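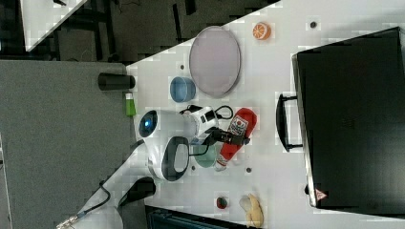
1/ Gripper stall fault on the Zanex arm, writeup

Posting the notes as a thread because three people asked for the fault code. It is G-29, "position not reached." The manual gives it one line and recommends a restart. A restart clears the code and leaves the cause in place.

2/ Setup: one arm, two-finger gripper, tabletop pick and place with kitchen items. Controller firmware is stock. The grasp planner is Dultik, running on a separate machine. The emergency stop is hardwired to the drive supply and does not pass through the planner.

3/ Symptom: on a close command the fingers stop short of the target width and the controller reports success. The planner believes it and starts the lift. The code shows up nearly 200 ms later, with the arm already moving.

4/ That delay is the safety problem. A late fault means the arm is carrying a load the controller has already decided it doesn't have. On Sunday it dropped an item from lift height and then kept going to the place position with the fingers half shut.

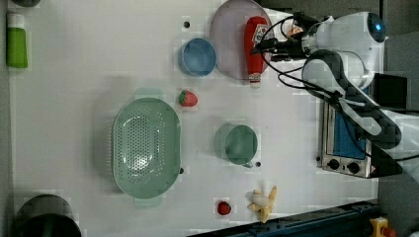

5/ First suspect was the cable bundle. A cable under tension at the wrist can pull a connector just enough to lose encoder counts. I re-dressed the loops with more slack, ran 10 cycles, and got the same fault on cycle four. Cable ruled out for now.

6/ Second suspect was the current limit. Default is 3000 in whatever unit Zanex uses (the manual doesn't say). Lowering it made the stall come earlier. Raising it hid the stall and dented a bottle. Put it back to default.

7/ Third suspect was the finger pads. The Clolley pads are thicker than the ones the gripper was calibrated with. Zero width was therefore wrong, and every commanded width was wrong by the same amount. Recalibrated. Fault rate went down but not to zero.
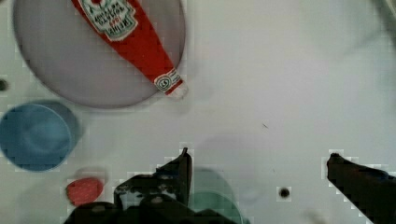 8/ What's left is object pose. The closing width is computed from a single diameter per object, and that number comes from the body. It fails on anything that tapers. The ketchup bottle lies diagonally on the plate with the narrow neck running out past the rim, so a grasp planned a little too far down its length meets a much smaller section than the table entry says. The fingers travel on, the position window times out, and you get G-29.

9/ Workaround in place: width is now looked up by position along the object, and the lift is blocked until 300 ms after the close with no code raised. Slower. No drops so far, but I don't have enough cycles to call it fixed.

10/ Correction to 9: the hold is 200 ms plus one controller tick. I typed the old value.

11/ Still open: why the controller reports success before the check has finished. Sent the logs to Zanex. Van Hecke, who sold us the unit, say the July firmware changes the order of those two messages. Not installing it until I see release notes.

12/ If you run the same gripper, do not use the success flag as a lift condition. Read the width yourself and compare. And test the stop button with a load in the fingers, at low height, before you trust it at full height.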